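Search this site Search Go

Nivunlow - Robot-Assisted Disassembly of Desktop Computers
Progress report to the Arkport Innovation Fund, second reporting period
Prepared by the project team, Wurkum

1. Where the project stands

Work in this period was almost entirely on teaching by demonstration. The arm was commissioned at the end of the first period and has been in daily use since. Under the funding agreement we are to show that a worker with no programming background can teach it a disassembly step, and that it can then repeat the step on units it hasn't seen. The first half of that is well advanced. The second half is behind schedule, for reasons set out in section 4.

The bench, the fixture and the recording software are in place. The safety assessment for hand guiding was signed off in February. The assessment for remote operation is still open on one item, the placement of the second stop button, and we expect to close it before the next report.

2. How tasks are being taught

We use two methods. In hand guiding, the operator takes hold of the arm with the motors compensating for its weight, moves it through the task and presses a foot switch at each point that matters. In remote control, the operator stands back from the bench with a hand controller and drives the arm while watching it directly or on a monitor. Both methods record joint positions, contact force and the operator's marks at the same rate, so the two sets can be pooled.

Hand guiding is faster to learn. All of our operators were producing usable recordings by the end of their first shift. It works well for long approach moves and poorly for anything deep inside a case, where the operator's own hands and forearms get in the way. Forces recorded during hand guiding also have to be cleaned up, as the operator's grip shows up in the data along with the contact.

Remote control takes longer to pick up. The force readings are much better, and the operator can bring the arm straight down between the drive cage and the rear connectors without leaning over it. The usual complaint is depth. Operators stop high and then creep down in small steps, and these pauses end up in the recording unless they are trimmed.

Most of the effort has gone into work over the motherboard, with the tower on its side and the panel off. The grey printed fixture plate sits beside the case on the slatted table, and its holders are laid out so that a part can be set down in a known position. We went through several versions of this plate. The current one has held up and we don't plan to change it before the trial. 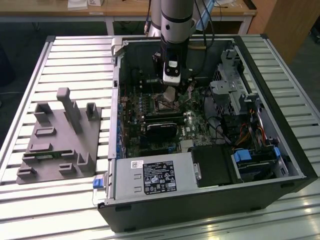

Malabanan, which will host the trial on its own floor, asked whether its staff would have to teach every model of computer from scratch, and said that if so the method would be too slow for a mixed intake. Its view was that a crew would put up with an hour of teaching for a common model but wouldn't do it for a one-off. We agree with that. The plan is to teach by family of layout, with the operator correcting the arm by remote control on the first unit of a new type and the correction being saved as a further demonstration. This was not in the original work plan and we ask the Fund to note it as a change in method. It has no effect on the budget.

3. Figures for the period

Demonstrations recorded: 2284
Demonstrations rejected on review: 186
Target length of a single demonstration: 60 seconds
Demonstrations required before a step is tested without an operator: 30

Most rejections were for missed foot-switch marks. A smaller group came from one week when the force sensor had drifted and wasn't re-zeroed at the start of the day. Zeroing is now part of the start-up routine and the software won't record until it has been done.

4. Problems and delays

Repeat performance on unseen units is below where we said it would be. The arm reaches the taught position reliably when the case is seated squarely against the stops. When the case is slightly rotated, the error grows towards the far corner of the board. We have been correcting this by having the operator touch two reference points before each run. It works, but it adds time and a person, and the trial needs to run without it.

Loose cabling is the other difficulty. Wiring doesn't sit the same way in any two cases, and a path shown by hand in one can catch a cable in the next. Operators deal with this without thinking - they go around - and it has been hard to get that into the recordings. We are now asking them to demonstrate the same step with the cables deliberately moved between takes.

5. Next period

- Close the open item on the remote operation assessment.
- Replace the two-point touch with an automatic check of case position.
- Record the varied-cable demonstrations for each step already taught.
- Train the first Malabanan operators at Wurkum, one shift each, on Thursdays.
- Move the bench to the trial site.

Spending is within the approved amount under every heading except travel, which is underspent and will be taken up by the move. No variation to the total is requested.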